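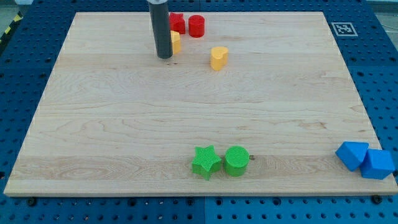
Quiero darle un acabado al tablero donde mi hija juega con sus bloques y no me decido entre aceite y barniz. Lo compré de segunda mano, sin nada aplicado, según el vendedor. Es de arce claro, con varias tablas unidas a lo largo y un veteado más oscuro que me gustaría conservar tal cual. Encima van piezas pequeñas como el corazón amarillo o la estrella roja, que la niña arrastra de un lado a otro todo el día. Tiene 2 años y de vez en cuando chupa los bloques, así que me preocupa lo que pueda soltar la superficie. También me preocupa que la madera amarillee.

He lijado una esquina por debajo con grano 180 y queda bien. ¿Sigo hasta 400 antes de aplicar nada? ¿Hay que hacer las dos caras?

Éabha Foley

## 3 respuestas

**Alcides Seixas** (aceptada)

Para ese uso pondría barniz al agua, mate, con certificación EN 71-3 (migración de ciertos elementos, la norma de juguetes). Mira que lo diga en la ficha técnica del producto concreto, no en la web de la marca. El aceite de linaza en arce amarillea bastante y se nota más que en otras maderas.

No subas a 400 antes de la primera mano. El arce es muy cerrado y si lo pules demasiado el barniz agarra peor. Yo haría esto:

1. Lija a 180 y termina a 220, siempre en el sentido de la veta.
2. Pasa un trapo apenas húmedo, deja secar y repasa a mano con 220 gastado.
3. Primera mano fina. Deja secar lo que marque el bote.
4. Lija suave con 400 y quita el polvo.
5. Segunda mano, y una tercera si ves zonas apagadas.

Las dos caras, sí, y los cantos también. Con varias tablas encoladas, si sellas solo la de arriba el tablero puede acabar abarquillado. Por debajo no hace falta que quede bonito, pero dale las mismas manos.

Antes de devolvérselo a la niña espera el curado completo que indique el fabricante. Seco al tacto y curado son cosas distintas, en el mío eran tres semanas.

**Benedikt Brunner**

Yo uso aceite mineral de uso alimentario en las tablas de cocina y nunca he tenido problemas. Se aplica con trapo, se deja una noche y se retira lo que sobre. Oscurece un poco el veteado, eso sí, y hay que repetirlo cada pocos meses. Si más adelante quieres barnizar encima te costará, porque no agarra.

**Tarek Filali**

cera de abejas y listo, el mío lleva así desde abril

> **Éabha Foley:** Gracias a los tres. Voy con el barniz al agua. Alcides, ¿rodillo o brocha?
>
> **Alcides Seixas:** Rodillo de espuma de poro fino para las caras y brocha sintética para los cantos. Carga poco el rodillo o te saldrán burbujas.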